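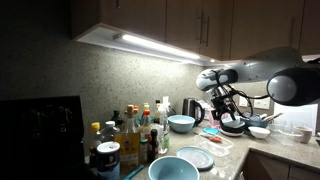
Marisol's remark on the draft budget, copied in so I don't lose it: spend on whatever the arm touches things with, then on whatever it sees with, and leave the arm itself alone for another year. She'd also like it noted that the last equipment list had no spares on it at all, and look how that went.

Oct 14, 2018
Kitchen bench, equipment planning

OK, so I agree with her on the order and I'm adding the spares. Notes below are for me and for Miroslava, who gets the final version before it goes upstairs. The request has to be in by the end of November and I want it done well ahead of that, with real quotes stapled to it this time.

Where we stand. The arm is fine. Really fine, I came into this expecting to argue for a new one and I can't. Reach across the counter is good, it gets to the dishes and to the bottles along the back without odd elbow poses, and the joints haven't thrown a fault since the firmware update. What holds us back is everything from the flange down, plus the cabling, plus the fact that one broken fingertip stops work until somebody prints another.

Quotes in hand:

Plorneck fingertip kit, soft pads and thin tips, with adapter plates: $1551
Stavholm wrist camera with mount and calibration target: $3167
Together: $4718, shipping not included on either one

Kotian, cable carrier for the arm: no quote yet. I sent them the joint spacing and they asked for it again in a different form. Resent.
Praken, replacement gripper: quote promised, see further down.

I'm very happy about the Plorneck kit. I had their loaner tips on the bench last month and the thin ones went under the rim of a plate lying flat, which our current fingers will not do without shoving the plate along first. We've been writing special motions for that (push it to the edge, tilt, grab) and every one of those could go away. Even if nothing else gets approved I'd fight for this one.

Tips wear. Plorneck rates the soft pads at 1000 grasps and the thin ones longer, no figure given. Their rating is for dry cardboard and we're doing glazed bowls and plastic lids, so I'd plan on swapping sooner. Put down 2 spare sets. Marisol will say three. 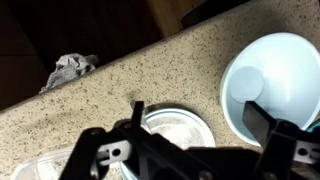 Wrist view, fingers open. White container under the gripper, light blue bowl to the right.

The view question is the expensive one. With the present camera the gripper takes up most of the lower half of the picture and whatever we're about to grasp ends up underneath it. I like having the fingertips in view, I would not give that up, but we don't need this much of the linkage and brackets as well. Stavholm's mount stands off farther and tips the camera in. They sent me a drawing and I laid our gripper outline over it: fingertips still visible, a lot more counter. If their drawing is honest we get back enough view to see the full rim of a bowl during the approach.

The other thing I want from it is focus. Toward the left side the speckle in the counter goes soft, and the planner leans on that texture more than I'd like. Stavholm's lens is adjustable and locks with a set screw. Ask: does it hold after a few hundred moves? Ask for the loaner terms in writing too.

Cheap things I'd forgotten, to go under one line called bench supplies:
-- hook and loop straps, wide ones
-- spare cable for the gripper, the long one
-- clear plastic containers in matching sizes, the lids from the old set don't fit anything
-- second set of the light blue bowls, same maker if still sold
-- a decent torque driver that stays in the kitchen drawer

On the bowls. Miroslava wondered if dishes count as equipment. Last year they went through as consumables with no fuss, so same again. I want the same color on purpose, we have a lot of runs recorded with light blue and I'd like to compare before and after the new tips without changing the dishes too. Clear containers are the opposite case, the harder they are to see the more I want of them on the counter!

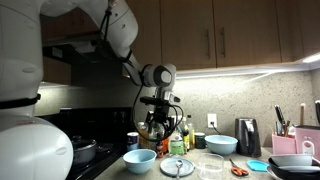

Cabling is what I'd put third. At the moment the bundle is strapped around the bend and then hangs free in a big loop beside the gripper, and there is a shorter loop on the other side. It works as long as everyone writing motions remembers the loop is there. With bottles standing in a row along the back of the counter I'm keeping a wide margin for the cable, and it's costing us the back third of the workspace. A proper carrier would get most of that back. Kotian makes one that clamps on without drilling, and it comes off again in minutes if we need the wrist clear.

Praken gripper: I go back and forth. Stronger, slimmer body, two connectors fewer. But the Plorneck adapter plates are cut for the gripper we own, so buying Praken now would mean new plates, and I'd be paying twice for the part I'm surest of. Leaning toward: list it as a second-year item, attach their quote when it comes, ask for nothing now. Miroslava Hudec signed off on that approach for the lift table and it went through with no trouble.

To do
- chase Kotian
- shipping from Plorneck and Stavholm, both in writing
- weigh the Stavholm mount against our payload margin (their sheet leaves out the cable)
- ask Marisol Huaranga for her failed-grasp sheet, the flat plate rows especially, it would make a great attachment
- measure the back row clearance again with the arm parked
- find out who has the calibration board

Payload, quick check before I go: current camera and bracket off, Stavholm on, fingertips a little lighter than ours. Should come out close to even. Will redo with real weights once the loaner is here.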